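Feltarlow Street Neighbors – minutes, May 6, 2022

Hi all, Seren Foulkes here, typing these up from my scribbles, so shout if I got your bit wrong. We met at Beddoe Hall again and the heating was on full blast (who do we talk to about that?).

Yard sale date
We went back and forth on this for ages! Loïc Deschamps wanted to wait until October when it's cooler, but most of us would like to get it over with before the summer trips start. Vote went to early summer. Loïc took it well – he has agreed to do the map.

Money
We have $788 in the account after paying for the new sign. Hall rental for a rain day is $200 and I said I'd ask Fundivness if they'd chip in like they did for the block party. No promises. We also still owe Sidano 70 dollars for printing, and I'm mailing that check myself.

Donations
Clothes and linens go in open boxes, please, with no tape, so the sorting crew can get straight in. Socks in pairs if you can manage it!
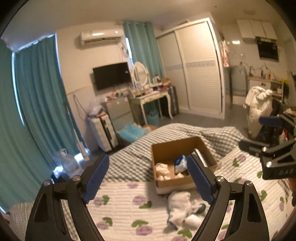 Tables and pricing
Each house gets 2 tables at most. I'd like colored stickers, and a few people would much prefer plain masking tape and a marker, so we'll have both and see how we do. Anything white and soft (sheets, cloths, pillowcases) goes on the linen table by the hall steps, priced by the bundle.
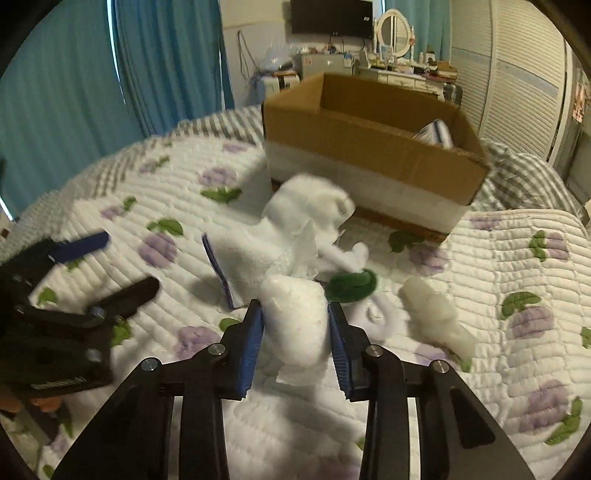
Loïc wondered whether bundle pricing would put off people who only want one thing, and asked if we could let shoppers split a bundle during the last hour. Everybody liked that, so it's in.

Parking
Ran out of time. Please keep the hydrant clear, and we'll pick this up first thing at the next meeting.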